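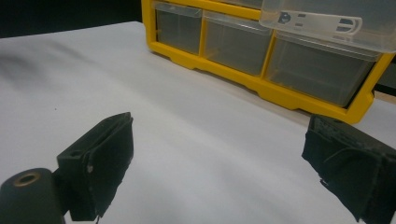
## Wanted: people willing to open a small drawer, then do it again

Clokard is looking for paid demonstrators for the next round of recording at our Odow site. The job is to carry out small household and workshop tasks while holding a gripper with a camera on it. The recordings go to the learning team, who feed them to a model called Prullatier, who (we say "who", it has been a long winter) then tries to do the same thing with a proper arm and usually misses the handle.

If you have ever watched someone struggle with a drawer and thought "I could show them how", please read on. If you have ever taken the drawer off them, please read the section on patience first.

### What the work is

You hold the gripper in one hand. You squeeze to close the two fingers, let go to open them, and do the task on your card at an ordinary human speed. Then you put everything back, slightly differently from how you found it, and go again.

Current task families:

- **Drawers.** Yellow parts organisers with clear plastic drawers. Pull one out, push it in, take it off the top of the cabinet and put it back in its slot. The slot is less forgiving than it looks.
- **Sorting.** Small parts into the right drawer, and later out of the wrong one.
- **Cloths.** Folding, unfolding, and one card that only says "tidy". We are rewriting that card.
- **Lids.** Jars, tubs, a teapot. The teapot belongs to Hà, our sister project down the corridor, and they would like it back in one piece.

A session is 2 hours, with a break in the middle that you do have to take. Most people settle at a few dozen usable recordings per session. You are paid for the time and never by the recording, as we tried it the other way and got a great many very fast drawers.

### What a good recording looks like

We want the way you would really do it, within reason. That includes small mistakes. If the drawer catches on the rail and you back it out and try again, keep going and keep the recording, because a model that has only ever seen perfect drawers has no idea what to do with a stuck one. If you drop the drawer on the floor, stop and mark it as dropped. If you drop the gripper on the floor, come and find Hường Lục, and walk slowly so she has time to prepare.

Some things to know before you apply:

1. Your free hand stays out of it unless the card says otherwise. This is much harder than it sounds. Everybody's left hand wants to help.
2. Approach from a different side now and then. Fourteen identical reaches teach about as much as one.
3. Keep both fingers in view of the camera. If you can't see past the gripper to the thing you're picking up, the camera probably can't either.
4. Check the padding on the fingers at the start of each session. It wears, and it frays at the edges. A bit of fluff is fine. If a flap is hanging off far enough to catch on things, tell us and we'll re-cover it.
5. No talking to the drawer on the recording. We do keep the sound, for the clicks. Afterwards, say what you like to it.

### Who we're after

You don't need a technical background, and past rounds suggest it may be a handicap. Engineers tend to develop a theory about the task by the second card and start testing it. Our steadiest demonstrators so far have been a retired piano tuner, a school dinner supervisor and two students who wanted somewhere warm to sit.

You do need:

- to be 18 or over and allowed to work in the UK
- enough grip strength to squeeze a sprung handle on and off for an hour (bring any wrist trouble up with us early, we can often change the spring)
- normal or corrected close-up vision
- patience, of the dull and reliable sort

Left-handers are especially welcome. The last round had 4 of them, and the model now behaves as though the world were built from the right.

### Patience

A word on this, as it is the main reason people leave. You will do one task many times. The last batch of drawer recordings came to 316 kept, and the people who made them could all describe the feel of that plastic rail in more detail than anyone at a party wanted. There is tea. There is a radio for the breaks, with a rota for who picks the station, and the rota is taken more seriously than the safety induction. Some people find the work restful. Others find out by the first break that they don't, and we pay them for the full session and part as friends.

### Practical bits

- **Where:** Odow, first floor, the door with the bell that works. There is a lift.
- **When:** weekday mornings and afternoons, at least one session a week. Evenings may open up later if enough people ask.
- **Until:** the end of August, with a gap over Easter.
- **Pay:** hourly, above the local living wage, paid monthly. Travel within the town is covered. The exact rate is in the reply you'll get when you write to us, before you agree to anything.
- **Your data:** the camera sits on the gripper and looks at the fingers and the table. Hands and sleeves do turn up. Faces shouldn't, and any recording with one in it is deleted. You can ask us to remove your recordings at any time up to the point where the round is closed, and we'll tell you when that is.
- **Clothes:** plain sleeves if you can, and nothing dangling from the wrist. Bracelets get into everything.

### How to apply

Write a few lines to Xuân Lâm, care of the Clokard front desk, saying which half-days suit you, which hand you use and what you last repaired (it can be very small). Please don't send a CV. If you've already sent a CV, a few lines as well, please.

We'll ask you in for a short paid trial: one card, one organiser, and Hường nearby pretending not to watch. You'll hear from us within the week either way.

Posted Friday, February 17, 2023. The notice comes down when the rota is full.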